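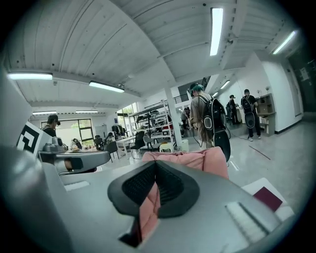 Plalstead FC, minutes of the club meeting, November 2019

Minutes by me, Ryszard Dudek, as our usual secretary is home with a new baby (congratulations from all of us!). Please forgive my typing and let me know what I got wrong.

We had 22 people in the room, a big improvement on last time. Apologies came in from both the under-12 coaches, who had a game that got moved to the same evening.

Last meeting's minutes
Accepted with one fix. The away game at Kornis ended 2-1, I had us losing 3-1. Sorry, goalkeepers.

Injuries and first aid
We spent a long time on this one. After the head knock in the Kornis game it took us far too long to get anyone onto the field who knew what to do, and I was standing right there feeling pretty useless myself. Everyone agreed that each team needs a person with current first aid training at every game, home or away. The course costs $80 a head and the club will pay for it. I've put my own name down (my wife laughed). Five others did too, and I'm hoping for a few more before the sign-up closes.

We also agreed that any player who takes a bang to the head comes off and stays off for the rest of the game. There was some grumbling about what happens if we've used all our subs. We play short, then. Carried, with one vote against.

The field
The near goalmouth is a swamp again. Koyama, who did our drainage two summers ago, came back with a price of around $500 to dig out and reseed the worst patch, but they can't start until the ground dries up. Until then we'll train on the far half and keep the little ones off the goalmouth altogether. I asked if we could just swap ends for the home games and was told, kindly, that there are always two ends. Fair enough.

Uniforms
The new away shirts are here, all 21 of them, and they look great! The numbers on two are already peeling, so those are going back. If you still have one of last season's shirts in the trunk of your car, please wash it and bring it in. We won't ask questions.

Braltesach tournament
We're invited again for the spring and pretty much everyone wants to go. The sticking point is the bus. Last year we left at five in the morning and half the team slept through the warm-up, so a few of the parents would like us to stay over the night before. I said I'd get prices for both and bring them next time. We need to give Braltesach a yes or no by the end of December.

Any other business
The corner flags are missing again, three of the four. Check your garages.
Somebody left a blue water bottle and one shin guard behind after practice, and I have both.

Next meeting is in December, same room, 7:30. I'm bringing cookies.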